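Can a robot do my garden yet?

Posted by Iresha Akanda, 26 Mar 2023

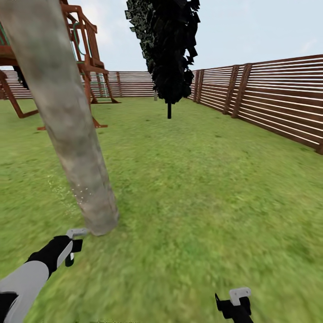 Every year in November my husband and I have the same discussion, and it is about who will go outside and pick up what has fallen in the garden. It is a small job and a boring one, and I would give it to a machine tomorrow. We already have a machine which vacuums the floors and another which washes the plates, so I don't think I am asking for a miracle. But look at a garden as a robot must look at it. In the simulated one I have put at the top of this post, the lawn is wide and flat, with nothing lying on it that I can find, and the two arms have plenty of room. That is the easy part. Then there is the pale trunk leaning over the grass, with the wooden playset behind it, and the legs of the playset stand on the lawn at an angle. My own garden is worse, and it has a hose in it.

I started reading on this subject when we lived in Plemlow, where our neighbour Mridha bought a robot mower. It cut very well. I must be fair to it, his grass was better than ours the whole summer. But before it could cut, Mridha had to walk over the lawn and collect everything: the balls, the clothes pegs, the small branches, one time a shoe. So the machine did the part which is pleasant (I like mowing, it smells nice) and the man did the part with the bent back. I have thought about this often since then.

Mowing is a chore where you only need to drive. Tidying is a chore where you need a hand, and hands are difficult. A twig, a wet leaf and a tennis ball all ask for a different grip. My daughter could do all of them when she was 3, although she did not want to. With a robot gripper, as I understand it, every one of these things has to be learned, and learned again when the leaf is under a bench or when the sun is low.

For this reason many people teach their robots in a simulated garden first. The robot can drop the same ball 200 times and no one has to go out and fetch it. I find this a sensible idea, but I have a doubt also. Simulated grass is very polite grass. It does not hide a rake, it does not turn to mud beside the tap, and a dog has never visited it. I would like to know how much of the learning stays when the wheels or the feet arrive on a real lawn after rain. The articles I read are usually short on this point and long on the films.

My cousin works at Studness, where they pack garden tools into boxes, and I asked her if it is better there. She told me they have 2 arms on the packing line and that these arms are good with the trowels, which come always in the same tray and in the same direction. The gloves are still packed by people. Gloves are soft, they fold as they like, and the arm picks up two pairs or none. She thinks the gloves will be human work for a long time. It is the leaf problem again, I think, only indoors and with a roof.

So my answer for this year is no, not yet. I would pay for a robot which carries the full bucket to the compost, even if I must fill the bucket myself — that would already save my shoulder. I would not pay for one which needs me to prepare the garden before it can begin.

Mridha has sold his mower, by the way. He says he missed the walking. His wife says it was the noise at night when it looked for its charger, and I believe her more.

If you have a machine that works outside your house, and it is not a mower, please write to me in the comments. I am curious especially about gutters.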